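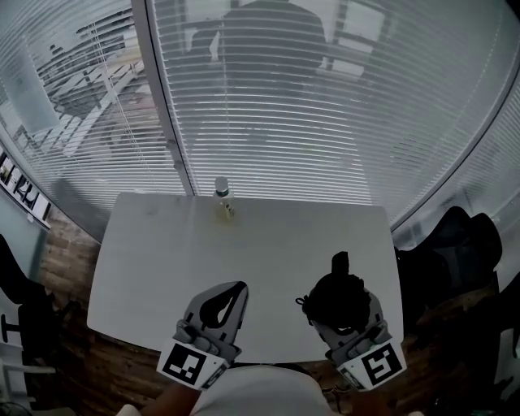

Isamu Sugiyama

White Tables and Glass Walls: Keeping a Small Room Pleasant
Notes for my talk at Damside, Friday, December 1, 2023

Start slowly. Wait until the people at the back have sat down. Say good afternoon and thank Damside for the room and for the tea.

My name is Isamu Sugiyama and I look after the rooms at Feradbridge. Before that I did the same work for Kinoshita, in a much older building with carpets. I will speak for 25 minutes, and then I would like to hear your questions. If my English is not clear, please raise your hand at once and do not wait until the end.

(First slide stays on while I say the next part.)

I want to talk about the kind of room that we all have now. It has a white table, a glass wall with blinds, a floor with a wood pattern and a few small pictures on the wall. Many of you have this room two or three times on every floor. It looks very simple, and people believe that a simple room needs little care. My experience is different. In a dark room with a dark table, a mark can stay for one year and no person will write to you. With a white table, I receive a message before lunch.

PART 1. THE TABLE

Ask the room: who has a white table? Let them raise hands. Then ask who chose it. (Usually there are fewer hands. Smile and go on.)

The top on the slide is matte white and the corners are a little rounded. I like both of these things. A matte top does not shine into the eyes under strong light. Rounded corners are kind to hips, and in a narrow room everybody walks close to the table. But a matte white top shows grey marks. There are a few faint ones on this top, and I think that each of you has the same marks at home in your own building.

Grey marks come in two families. The first family sits on top of the surface. It comes from rubber, from the bottom of a bag, from metal, from a pencil. It goes away with a soft damp cloth, a small drop of dish soap, and patience. Please rub lightly and in straight lines. The second family is in the surface, and then it is a scratch, and no cloth will help. Put your fingernail across the mark. If the nail catches, stop cleaning. I have seen good people rub for half an hour on a scratch and make a shiny circle as big as a plate. The scratch was still there in the middle of it.

Tell the Irkberg story here, but keep it short. At the Irkberg office we had 10 tables from the same delivery. One cleaner used the rough green side of the sponge, only on one table, only during January. In spring that table looked five years older than the others. We moved it to the storage room and now we fold boxes on it, and for this it is a very good table.

What I keep near each table:
Two soft cloths, one for damp and one for dry
Dish soap, the plain kind
A small tray for bottles and cups
Paper towels

What I do not keep near the table: powder, steel wool, and the sponge that I have just told you about.

PART 2. SMALL BOTTLES

(Point to the bottle, near the far edge of the table.)

Every shared table has a small bottle on it. Sometimes it is hand gel, sometimes oil, sometimes glue, sometimes a drink. This one is clear plastic with a white cap, and the liquid is pale yellow. On the white top you can notice a faint yellowish spot at the foot of it, and from my seat I cannot tell you if it is a smudge or only a reflection. I ask you to remember this point, as we have the same trouble in real rooms. You see yellow under a bottle and you do not know. So lift the bottle. It takes two seconds.

If the color stays when the bottle is up, wipe it the same day. Then wipe the bottom of the bottle also. People forget this, and they put a wet bottle back on a clean table and make a fresh ring.

My rules for bottles in a shared room:
The bottle has a label that a person can read.
The cap is closed when the hand is not using it.
The bottle stands on the tray.
In the evening, the bottle has an owner or it goes to the shelf.

About the last rule there will be discussion. At Feradbridge, some people felt that it was too strict. We made it softer: the bottle stays on the shelf for one week with a paper note, and the owner can take it back. Since then I had only one complaint, and it was about a bottle of salad dressing.

(Pause here for water.)

PART 3. GLASS AND BLINDS

A room with a glass wall gives light to the neighbors. I am in favor of it. But the people inside feel that they are watched, so they close the blinds, and then the people outside cannot see if the room is free. Both groups are right.

Look at the blinds on the slide. They are white, horizontal and closed. Still you can make out the dark shape of a person standing behind the glass, and at the left there is something like a desk area and shelves in the next room. So closed blinds soften the view, but they do not remove it. Please tell this to your personnel department before they use such a room for difficult conversations. For those we have one room with a solid wall, and it is booked separately.

Cleaning. Dust sits on the top side of each slat. Close the slats in one direction, wipe from top to bottom with a dry cloth, turn them, and wipe again. One wall of this kind takes me 40 minutes if the phone is quiet. A curved wall takes longer, the ladder never stands where you want it. I ask for it every three months. I do not always get it.

For the cords, tie them high. For the glass, clean it with the blinds fully raised, or you will have drops on the slats.

Costs, if somebody asks: the last full cleaning of our glass and blinds cost 880 euros for the floor. New blinds for the same floor were offered to us for more than three times this price. I have the paper in my bag.

PART 4. FLOOR AND PICTURES

Speak faster here if it is already late.

A brown floor with a wood pattern is calm under a white table. It hides crumbs very well, which you may like or not like. Put felt under chair legs and look at the felt twice a year, for the reason that small stones stay in it. I have counted this only once: 73 chairs, and I changed the felt on all of them in two afternoons with a colleague and a radio.

Small framed pictures in a row are pleasant. Hang them from one straight line, and measure from the ceiling if your floor is not level. Two hooks for each frame and they will not turn. At Kinoshita we had one hook, and I straightened the same harbor every morning for four years.

LAST SLIDE

Show the weekly list. Do not read it aloud, they have it on the handout.

Monday: table top, tray, bottles
Wednesday: floor, corners under the table
Thursday: glass at hand height
Once a month: picture frames, window frame, tops of the slats that can be reached without a ladder

Questions. If there are none, ask the lady from the library about her folding tables, as she told me an interesting thing in the corridor about the hinges. Give back the remote control to the front desk. The handouts that are left go to room 1057, second door after the stairs.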